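3. 데이터 수집

3.1 수집 장치의 구성

본 연구의 시연 데이터는 로봇을 원격 조종하여 얻은 것이 아니라, 작업자가 손에 쥐는 그리퍼를 양손에 하나씩 들고 작업을 직접 수행하여 얻은 것이다. 원격 조종 방식은 기록된 동작이 로봇의 관절 한계와 속도 한계를 자동으로 만족한다는 장점이 있으나, 접촉이 잦은 양손 작업에서는 조종자가 힘의 크기를 가늠하기 어렵고 시연 한 건에 드는 시간이 길다. 손에 쥐는 그리퍼를 사용하면 작업자는 손가락 끝에 걸리는 저항을 손잡이를 통해 느낄 수 있으며, 시연 속도도 맨손 작업에 가까워진다. 대신 기록된 궤적이 로봇에서 그대로 재현 가능한지는 별도로 검증해야 한다. 이 검증 절차는 3.4절에서 다룬다.

수집 시스템은 Jeris로 부른다. Jeris는 한 쌍의 그리퍼, 머리 높이의 카메라, 기록용 컴퓨터로 구성되며, 각 그리퍼는 유선으로 기록용 컴퓨터에 연결된다. 무선 연결도 초기에 시험하였으나 패킷 지연의 분산이 커서 좌우 그리퍼의 시각을 맞추는 데 불리하였다. 케이블은 작업자의 팔을 따라 아래로 내리고, 작업 공간을 가로지르지 않도록 하였다. 케이블이 손목 회전을 방해하는 문제는 남아 있으며, 손목을 크게 비트는 동작이 필요한 작업은 이번 수집에서 제외하였다.

그리퍼의 손가락 형상은 로봇 팔 끝에 장착되는 것과 동일하게 맞추었다. 손가락의 길이, 안쪽 면의 기울기, 최대 벌림 폭이 같으므로, 머리 카메라 영상에서 손가락과 물체 사이의 상대 배치는 시연과 실행에서 거의 같은 모양으로 나타난다. 반면 손잡이와 작업자의 손, 팔은 실행 시에는 나타나지 않는다. 이 차이를 줄이기 위한 영상 처리는 3.3절에서 설명한다.

3.2 작업 환경과 물체 배치

작업 공간은 모든 수집 회차에서 같은 위치에 두었다. 탁자의 높이는 고정하였고, 카메라의 높이는 작업자의 키에 따라 달라지므로 회차마다 외부 파라미터를 다시 추정하였다. 배경은 의도적으로 정리하지 않았다. 예비 실험에서 배경을 단색 천으로 모두 가린 데이터로 학습한 정책은 시험 환경에서 탁자 너머의 장비가 보일 때 접근 방향이 흔들리는 경향을 보였다. 이에 따라 본 수집에서는 탁자 표면만 비우고 주변 설비는 평소 상태로 두었다. 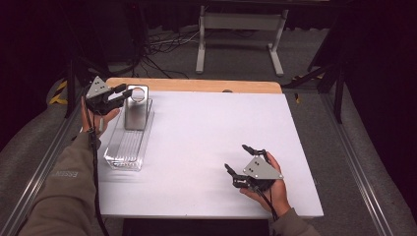 그림 2. Jeris를 이용한 양손 시연의 머리 시점 영상.

대상 작업은 거치물 분리와 재배치이다. 작업자는 용기에 놓인 부품을 한쪽 그리퍼로 잡고, 다른 쪽 그리퍼로 용기를 누르거나 부품을 넘겨받아 지정된 자세로 다시 놓는다. 이 작업을 택한 이유는 두 가지 지각적 어려움이 한 번에 나타나기 때문이다. 첫째는 투명한 물체의 경계 추정이다. 그림 2의 긴 직사각형 플라스틱 트레이는 바닥까지 투명하여 흰 탁자 면과 밝기 차이가 작고, 영상에서 얻을 수 있는 단서는 주로 바닥의 골 무늬와 모서리의 반사에 한정된다. 둘째는 금속 표면의 반사이다. 트레이 안에 세워진 은색 거치대는 결이 있는 알루미늄 면을 가지므로, 시점이 조금만 달라져도 밝기 분포가 바뀐다. 다만 위쪽에 뚫린 원형 구멍은 조명 조건이 바뀌어도 윤곽이 비교적 안정적이어서 자세 추정의 기준점으로 사용할 수 있었다. 트레이는 탁자의 변과 나란히 두지 않고 비스듬히 놓는 배치를 포함시켰는데, 변과 평행한 배치만으로 학습한 정책은 탁자 모서리를 트레이의 방향으로 잘못 해석하는 경우가 있었다.

초기 배치는 작업자가 임의로 정하지 않고 난수로 생성한 지시에 따랐다. 지시에는 트레이의 중심 위치와 회전각, 부품의 종류, 먼저 움직일 손이 포함된다. 작업자에게 배치를 맡긴 예비 수집에서는 잡기 편한 위치로 물체가 몰리는 현상이 뚜렷하였으며, 특히 탁자의 먼 쪽 모서리 부근이 거의 채워지지 않았다. 난수 지시를 도입한 뒤에는 위치 분포가 고르게 되었으나, 먼 쪽 배치에서 작업자가 상체를 숙이면서 카메라가 함께 기우는 부작용이 있었다. 이 기울어짐은 제거하지 않고 데이터에 그대로 남겼다. 실행 시 카메라가 고정되는 점을 고려하면 시점의 변동은 불필요해 보일 수 있으나, 변동을 포함한 학습이 카메라 재설치 이후의 성능 저하를 완화하였다.

작업 물체를 제외한 나머지 요소는 변경하지 않았다. 탁자 옆의 알루미늄 프로파일과 뒤쪽의 흰 금속 프레임은 모두 고정 설비로 취급하였으며, 별도의 마스크를 씌우지 않았다. 바닥의 케이블도 같은 방식으로 다루었다.

3.3 신호의 동기화와 전처리

각 시연은 머리 카메라 영상, 좌우 그리퍼의 6자유도 자세, 좌우 손가락의 벌림 폭으로 이루어진다. 세 종류의 신호는 표본화 주기가 서로 다르므로, 영상의 노출 중간 시각을 기준으로 자세와 벌림 폭을 보간하였다. 위치는 선형 보간, 회전은 사원수 구면 보간을 적용하였다. 벌림 폭은 접촉 순간에 불연속에 가까운 변화를 보이므로 보간하지 않고 직전 표본의 값을 유지하였다.

시각의 초기 정렬에는 간단한 동작을 이용하였다. 작업자는 기록을 시작한 뒤 두 그리퍼의 손가락을 동시에 닫았다가 열고, 이 동작을 한 번 더 되풀이한다. 영상에서 검출한 닫힘 시각과 벌림 폭 신호의 극소점을 맞추어 채널별 지연을 추정하였다. 2회의 닫힘에서 구한 지연이 서로 한 프레임 이상 다르면 해당 시연은 기록 오류로 분류하였다. 같은 추정을 시연의 끝에서도 수행하여 시계의 표류를 확인하였다.

그리퍼의 자세는 카메라 좌표계가 아니라 탁자에 고정된 좌표계로 변환하여 저장하였다. 정책의 출력은 절대 자세가 아닌 현재 자세에 대한 상대 변위로 정의되지만, 저장 단계에서 상대 변위로 변환하면 이후 예측 구간의 길이를 바꿀 때 원 궤적을 복원해야 한다. 따라서 원본에는 절대 자세만 남기고, 상대 변위는 학습 배치를 구성할 때 계산하였다.

영상에서는 작업자의 손과 소매가 차지하는 영역이 문제가 된다. 실행 시에는 같은 위치에 로봇 팔이 나타나므로, 이 영역의 외형에 의존하는 정책은 전이되지 않는다. 본 연구에서는 손목에서 영상 아래쪽까지의 영역을 분할하여 회색으로 채웠고, 실행 시에는 로봇 팔의 영역에 같은 처리를 적용하였다. 손가락과 그 뒤쪽의 금속판은 채우지 않았다. 금속판까지 가리면 그리퍼의 회전을 영상에서 읽어낼 단서가 손가락 두 개의 방향만 남게 되어, 손가락이 물체에 가려지는 구간에서 학습 손실이 증가하였다. 소매의 색이나 글자가 작업자마다 다른 점은 이 처리로 대부분 제거되지만, 분할 경계 부근에는 원래의 색이 얇게 남는다. 남은 색의 영향은 4.3절의 제거 실험에서 따로 평가한다.

3.4 재현 가능성 검사

작업자의 팔은 로봇 팔보다 여유가 크므로, 기록된 궤적 가운데 일부는 로봇으로 수행할 수 없다. 모든 시연에 대하여 역기구학 해의 존재, 관절 속도 한계, 양팔 사이의 최소 거리를 차례로 검사하였다. 한 시점이라도 역기구학 해가 없으면 시연 전체를 제외하였다. 관절 속도 한계를 넘는 경우에는 해당 구간의 시간을 늘려 다시 표본화하였고, 늘어난 시간이 원래 구간의 2배를 넘으면 제외하였다. 시간을 늘린 구간에서는 영상 프레임이 중복되므로, 중복 프레임은 학습 표본의 시작점으로 사용하지 않았다.

양팔 사이의 거리 검사는 특히 부품을 넘겨받는 구간에서 중요하다. 작업자는 두 손을 가까이 모은 상태에서도 손목을 틀어 충돌을 피할 수 있으나, 로봇에서는 손목 뒤쪽의 구동부가 서로 간섭한다. 초기 지침에는 이 제약이 포함되어 있지 않았고, 제외된 시연의 상당수가 이 구간에서 발생하였다. 이후 지침을 수정하여 넘겨받는 동안 두 그리퍼의 손잡이가 서로 반대 방향을 향하도록 하였다.

3.5 수집 절차와 규모

수집에는 12명의 작업자가 참여하였다. 작업자는 연습 단계에서 Jeris의 기록 화면을 보며 벌림 폭과 자세 추적 상태를 확인하였고, 본 수집에서는 화면을 보지 않았다. 화면을 참조하면서 작업하면 시선과 함께 카메라가 물체를 벗어나는 일이 잦았기 때문이다. 자세 추적이 끊기면 경고음이 울리며, 이 경우 작업자는 시연을 중단하고 같은 지시로 다시 시작한다.

검사를 통과한 시연은 모두 300건이다. 이 집합을 Dunwood로 부르며, 학습용과 검증용의 구분은 시연 단위가 아니라 작업자 단위로 하였다. 시연 단위로 나누면 같은 작업자의 습관적인 접근 경로가 양쪽에 모두 포함되어 검증 손실이 실제보다 낮게 나타난다. 검증용에는 작업자 2명의 시연을 배정하였다.

실패한 시연도 별도로 보관하였다. 부품을 떨어뜨리거나 트레이가 밀려난 뒤 작업자가 이를 바로잡은 경우에는 복구 동작이 포함되어 있으므로 Dunwood에 남겼고, 복구 없이 끝난 경우만 분리하였다. 복구 동작의 시작과 끝은 사람이 표시하였다. 표시 기준은 손가락이 물체에서 떨어진 시점을 시작으로, 같은 물체를 다시 잡고 원래 경로로 돌아온 시점을 끝으로 하였다. 원래 경로로 돌아온 시점은 판정자에 따라 차이가 커서, 학습에는 시작 표시만 사용하였다.

4장에서는 Dunwood로 학습한 정책을 Mekonnen 양팔 플랫폼에서 평가한다. 평가에 사용한 물체 배치는 수집 지시를 만든 것과 다른 난수 열로 생성하였으며, 트레이의 회전각 범위는 수집 시와 동일하게 유지하였다.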